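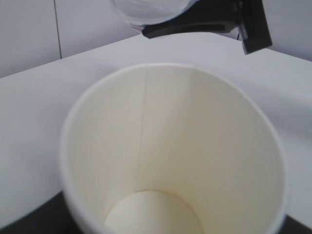

Kapitel 4
Vormachen statt Vorschreiben: Lernen aus Demonstrationen

Wer zum ersten Mal einen Roboterarm an der Hand führt, vergisst das so schnell nicht. Man löst die Bremsen, greift zu, und die Maschine folgt. In den vorangegangenen Kapiteln haben wir Bahnen berechnet, Gelenkwinkel bestimmt und Zustände in Tabellen geschrieben. Jetzt legen wir die Tabellen beiseite und zeigen dem Arm einfach, was wir wollen!

Ganz so einfach ist es natürlich nicht, und gerade deshalb lohnt sich dieses Kapitel. Pappbecher sind dafür ein wunderbares Übungsobjekt. Sie sind leicht, sie verformen sich unter zu viel Druck, und ihre Wand läuft nach unten schmaler zu. Ein Mensch berücksichtigt all das, ohne einen Gedanken daran zu verschwenden. Ein Regler muss es aus den Daten herauslesen, die wir ihm geben.

Zwei Wege zur Demonstration

Beim kinästhetischen Vormachen führt die Hand den Arm direkt. Man spürt Widerstand und Reichweite, kommt aber leicht selbst ins Kamerabild, und feine Fingerbewegungen gelingen selten sauber. Bei der Fernsteuerung bedient man ein zweites Gerät, etwa einen kleinen Führungsarm, dessen Bewegungen der eigentliche Arm nachvollzieht. Die Hände bleiben aus dem Bild, dafür fehlt meist das Gefühl für die Kraft. Wir arbeiten in diesem Kapitel mit dem Führungsarm Kirkeo und der Aufzeichnungssoftware Clitano, die Sie aus Kapitel 3 kennen.

Der Blick vom Handgelenk

Setzen Sie sich beim Fernsteuern einmal so, dass Sie nur das Bild der Handgelenkkamera sehen. Plötzlich wird verständlich, was das Modell später wissen kann und was nicht! Steht ein Becherstapel näher am linken Finger als am rechten, berührt beim Schließen der linke zuerst und schiebt den Stapel vor sich her. Geübte Bediener richten den Greifer deshalb vorher mittig aus — und genau diese kleine Korrektur gehört in die Aufzeichnung. Bei weißen Bechern auf weißem Tisch helfen vor allem der Rand und die weichen Schatten, die Lage abzuschätzen.

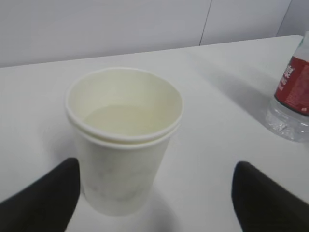

Wie viele Demonstrationen braucht man?

Für die Becheraufgabe genügt uns ein Satz von 200 Durchläufen. Der Übungsdatensatz Warkbridge, auf den wir am Ende des Kapitels zurückgreifen, enthält 3506. Wichtiger als die bloße Menge ist die Streuung: andere Startpositionen, andere Abstände zwischen den Gegenständen, auch einmal ein zögerlicher Griff, der nachgebessert wird. Löschen Sie solche Durchläufe nicht vorschnell. Aus ihnen lernt das Modell, wie man aus einer ungünstigen Lage wieder herausfindet.

Abschnitt 4.1 beginnt mit dem Aufbau des Arbeitsplatzes und der Kalibrierung des Führungsarms. Danach nehmen Sie Ihre erste eigene Demonstration auf.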